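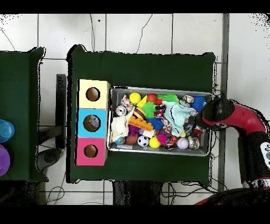
Huko sorting cell: tray of mixed toys, three coloured boxes, single arm.

14 Shares
2 Comments

The Huko cell is a single-arm set for schools, labs and small workshops that want to try picking and sorting before paying for a full line. It is sold by Pernix and stands beside an ordinary table, so no special bench is needed.

What the price covers

The arm, gripper and controller come to £3,000, delivered. The Iner software licence is extra at £1,000 and covers one cell for as long as you keep it. Training is not included. Most buyers manage with the printed guide, but a half day can be booked with the order.

Tables, trays, bins and the things to be sorted are left to the buyer. A shallow metal tray with raised sides works well, and cardboard boxes with a round hole cut in the face are good enough for targets. Choose items of mixed shape and feel. Spiky balls, smooth balls, building bricks and a cloth or two will give the gripper a fair range of work. Set aside a little money each term for replacements.

Planning the space

Allow clear floor on the arm side of the table and a route for the cables that people do not walk across. Hard floors are best. A plain cloth on the table cuts down glare. The controller runs from a normal wall socket.

The arm weighs 19 kg and two people should lift it into place.

Ordering

Lead time is 21 working days. Orders for use in the autumn term should reach us before the start of August. The older Ursu gripper still fits the current arm, so customers who have one can ask for the set without a gripper and the price will be adjusted on the quote.

Prices checked 21st April and exclude VAT.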